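The Night Ferry to Skastine

The ferry to Skastine left at four in the morning, and my grandmother and I were the first ones aboard, because she believed in getting the good bench! I was nine. I had a cheese roll in each pocket and had never been out of sight of land.

"Listen for the bell," she said. "When the water goes quiet you'll hear it."

Everybody in Tutow knew about the bell. It had gone down with the old church when the sea took the point, over 50 years before, and on still nights it was supposed to ring for anyone traveling with a light heart. Mine was so light I could hardly stay on the bench.

We passed the lamp at Fonder and the engine dropped to a mutter. Oh, the stars that night! They were on top of us and underneath us too, and the ferry slid along between them like a button on a thread. My grandmother unscrewed the thermos and poured me real coffee, my first, mostly milk and wonderful.

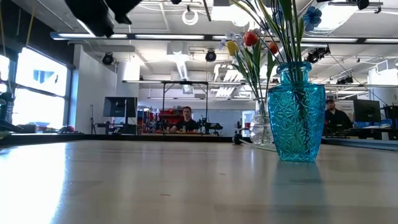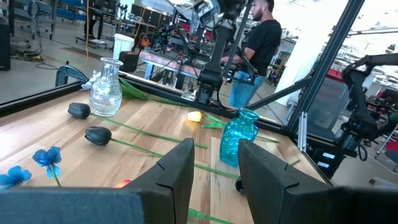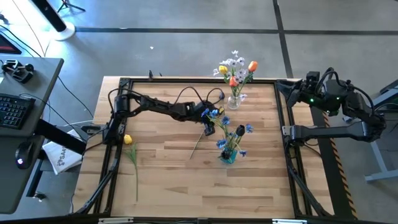 And then I heard it. One note, low and round, from somewhere beneath my shoes. I grabbed her sleeve so hard the coffee went over both of us.

"There!" I said. "There, there, did you hear?"

She had her eyes shut and she was smiling with her whole face. The note came again, 3 times, each one softer, and a man asleep on the opposite bench lifted his head, looked out at the black water, and took off his hat.

I've crossed to Skastine every October since. Some years I get only gulls and the engine. Last fall I took my own granddaughter, who had a cheese roll in each pocket, and past Fonder she sat straight up and said, "Who's ringing?"

I poured her some coffee.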